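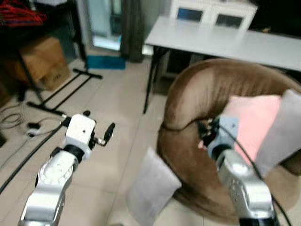
Jirden Raised Dog Bed (Large) Review

Posted April 21, 2022 by Estela Aravena

We foster retired working dogs, mostly shepherds and the odd Labrador, and they come to us with worn elbows and stiff hips. Most of them have slept on concrete or a thin mat for years. I go through a lot of beds. The Jirden raised bed was bought new in October and has been used every night since by three different dogs, the heaviest of them 38 kilos.

Assembly

The bed comes flat in a long carton with four rails, four legs, the fabric sleeve, eight bolts and one hex key. The instructions are a single sheet of drawings. They show the end rails going in last, and that is correct, but the fabric is so tight when new that I couldn't get the fourth corner to meet by myself. My son pulled while I turned the bolt. Leaving the sleeve in the sun for an hour first would probably help.

It took us 35 minutes. The Lumberg bed we had before took ten.

Frame and fabric

The rails are powder-coated steel, dark grey. There is some surface rust at one bolt hole where the coating chipped during assembly. I touched it up with metal paint and it hasn't spread. The plastic feet are a push fit, and one came off when I dragged the bed across the patio, so lift it if you can.

The fabric is a coarse mesh that lets water straight through. Two of our dogs dig before they lie down and there are pulled threads in the middle, none longer than a fingernail. No holes yet. It has sagged a little, enough that I retightened the bolts in the second month.

Replacement sleeves are sold separately under part number 3049. I've ordered one to have on hand. It arrived in nine days and looks the same as the original.

How the dogs took to it

The first dog, an eight-year-old shepherd bitch, wouldn't go near it for four nights. She had never been allowed on furniture and I think she took the bed for furniture. I put her old blanket on it and left it alone, and on the fifth morning she was on it. The second dog got straight on. The third uses it during the day but sleeps on the floor beside it at night, and I have given up arguing with him.

Height is worth thinking about. The surface sits 20 centimetres off the ground. A dog with bad hips can step up to that, but one recovering from surgery may not manage, and I'd use a floor mattress for those weeks. We have a Bedoya foam one for that purpose. It is much softer and much harder to clean.

Noise

It creaks. When a big dog turns over you will hear it in the next room. Candle wax rubbed on the ends of the rails made it quieter for a couple of weeks. If the bed is going in your bedroom, try to hear one in use before you buy.

Cleaning

Hose it, tip it on its side, leave it to dry. In summer it takes under an hour. In winter I bring it into the laundry overnight. Hair collects in the seam along the rails and needs a stiff brush. I've had no trouble with smell, even after a dog with an upset stomach.

Size and weight limit

The Large measures 110 by 75 centimetres. A tall shepherd fits curled or on his side with his legs hanging over a bit. If your dog likes to stretch right out, get the Extra Large. The stated limit is 50 kilos and I have no reason to doubt it, though I haven't tested it.

Price and where I got it

I paid $89 at Pastgate, plus delivery. The Lumberg was $60 and lasted 14 months before a leg socket cracked. The Bedoya was $140. There are cheaper raised beds around with the same general shape, but the two I've owned had no spare sleeves available, so a torn one meant throwing out a good frame.

Good points: strong frame, easy to hose down, spare sleeves you can buy, stays cool in hot weather.

Bad points: tight to assemble, creaks, feet come off when dragged, coating chips at the bolt holes.

Rating: 4 out of 5

I've since bought a second one for the back verandah. That one went together more easily, and all four feet are still on.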